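Can a robot tidy your table yet? I asked someone who'd know
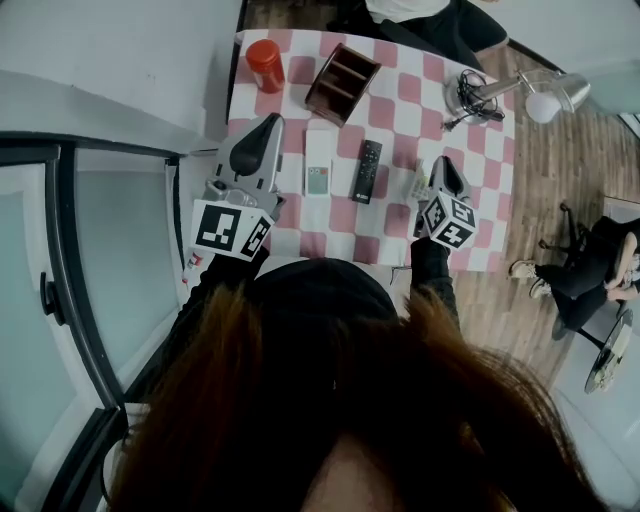 I have wanted a robot to do my tidying since I was a kid, so when a woman who works on household chores at Skaltbridge offered me an hour and a coffee, I was there at 9 with a list of questions and far too much hope. My first one was the obvious one - when can I stop doing this myself? She laughed, a bit too long for my liking. "Folding, no. Cooking, no. Putting a remote back where it lives, we're getting close." The remote, she says, is the friendly end of the job: stiff, flat, the same shape every time. A desk lamp with its cable coiled over the base is another matter. "You pick up the lamp and the cable comes too, or half of it does, and the plug goes for a wander. You or I would scoop it all up with the other hand and never think about it."

A lot of the teaching is still done by people holding grippers and doing the chore themselves, over and over. I asked whether that gets dull. "Oh, completely," she said. "But you learn a lot about your own hands. I had no idea how much I use my little finger." They did 406 runs of one small clearing-up job over the winter, and she reckons the first lot were nearly useless, as everyone was being much too neat. "Nobody's kitchen table is neat. You have to let people be sloppy."

I told her my cousin swears the machines at his warehouse already do everything. She has worked in places like that, including a stint on a packing line at Hayashi, and she was kind about it. "A line can be arranged to suit the machine. The boxes turn up the same way round, the lighting stays put. Your house is arranged to suit you, and then you move it all before breakfast." On the line, she said, they could get through 800 boxes in a shift. At home she'd be thrilled with one table cleared and nothing on the floor.

What about the gadgets you can buy now? I own a Grilora floor sweeper, which cost me $500 and is scared of my bath mat. She has one too! "I love it. I also pick up all the socks before I turn it on, so which of us is doing the cleaning?"

Before I left I asked what she'd want a robot to do first in her own place. I was expecting dishes. "The drawer with the batteries and the rubber bands," she said. "I'd pay a lot for that." She's back on tablecloths until March, working out what to do when the cloth slides along with whatever you're picking up, and she's promised to ring me if they crack it.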